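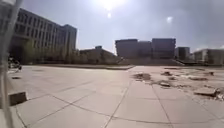 Ifeanyi Olatunji

The Grotham Walking Umbrella

I started carrying an umbrella in July, which made my family laugh until they tried it. If you walk to work across a lot of open stone, as I do, you'll know how much light comes back up at you by lunchtime, and a hat only does so much! So when we sat down to design the Grotham, we wanted one umbrella that would be as welcome on a bright day as it is in a downpour, and that wouldn't look silly leaning in the corner of a meeting room.

The canopy is a tightly woven polyester in two layers. The outer one sheds rain, and the inner one is a dark, matte cloth that cuts glare (a pale lining bounces light into your eyes, and we made a whole batch of samples before we caught on to that). Between the two layers there is a small gap along the upper edge so that wind can slip through. It will still turn inside out if you really ask for it, but it pops back with a firm shake and the ribs come to no harm.

Speaking of ribs, they are fiberglass, and the shaft is a single piece of ash with a light oil finish. The handle is the old-fashioned crook shape. I went back and forth on this for most of a winter, and my shop partners were very patient with me, but a crook hangs on a forearm or a chair back or a stair rail, and a straight handle ends up on the floor.

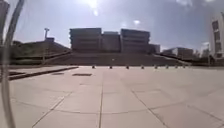 It opens by hand, too. We tried a push-button version, which we called the Wike, and people liked it well enough in the shop, but the springs came back to us tired after a season or two and I didn't feel right about selling it. The hand-opened runner has very little in it to wear out. We run each new design through 2,000 openings on the bench before we put it on sale, and the Grotham came through with nothing worse than a shiny spot on the shaft.

A few particulars, for those who like them:

Closed length: 825 mm
Weight: about 800 g
Ribs: fiberglass
Shaft and handle: ash, oiled
Colors: Mesum blue, moss, charcoal
Guarantee: 2 years on frame and stitching

Caring for it is easy. Leave it half open to dry, out of the way of anyone's feet, and don't strap it up damp. Once a year, January is when I do mine, rub a little furniture oil into the handle with an old sock. If the cloth gets grubby, use lukewarm water and a soft brush, and please skip the detergent.

If you're under five foot four or so, you may be happier with the Orkuvance, our shorter model with the same canopy cloth — several customers have swapped one for the other and we're glad to do it, as long as it hasn't been out in the rain.

Spare tips and closing straps are kept in every color. Send a note with your order and I'll tuck a strap in the box at no charge.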